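Irell live in February, anyone else there?

fretbuzz_col
So the Onusero show on the Irell tour. We queued for ages, missed the support completely (sorry, Bright!) and I still came home grinning. They opened with the slow one from the second record and the whole back half went quiet. Best gig I've been to in years!

tapehiss26
Glad you liked it but the sound was mud where I stood, left side near the bar. Couldn't hear a word of Brultelholm and that's my favourite.

fretbuzz_col
Nooo, it was lovely by the desk! Coralie Cosgrove's bass came through like a bell.

marrow_pete
Tapehiss is right, I was left side too. And 2 encores is one too many when the last bus goes at 11.

tapehiss26
Ha, I ran for that bus. They should've played the short version.

fretbuzz_col
You're both wrong about the encore and I'll die on this hill. 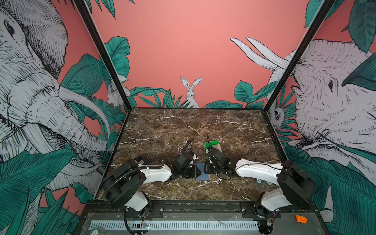
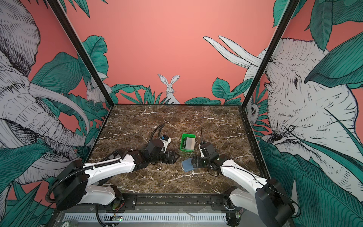
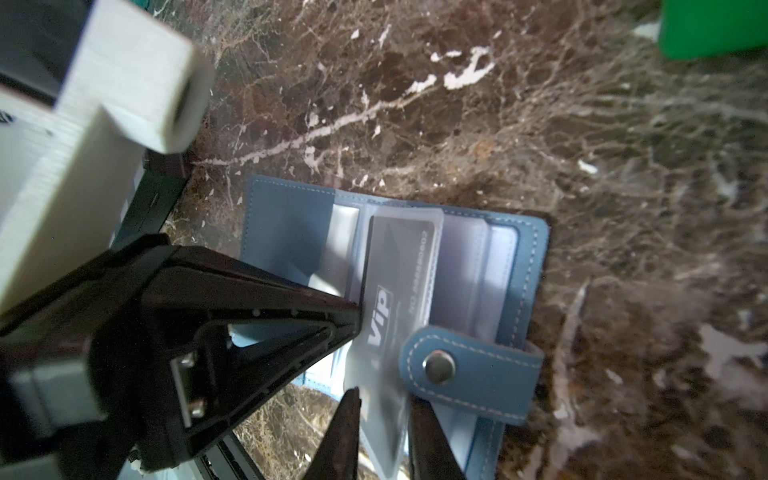
marble top in all three, blue card holder in the last

stubkeeper
How many were in? The room holds around 3000 and it felt half that upstairs.

marrow_pete
Rammed downstairs. I got the tour seven-inch, numbered 543, and the sleeve's already creased from the walk home. Side B is the demo of Brultelholm, you can hear the words on that one, tapehiss.

tapehiss26
Any left on the website? Would swap a Bright shirt for one, medium, worn twice.

stubkeeper
Sold out last time I looked. Is the shirt the grey one?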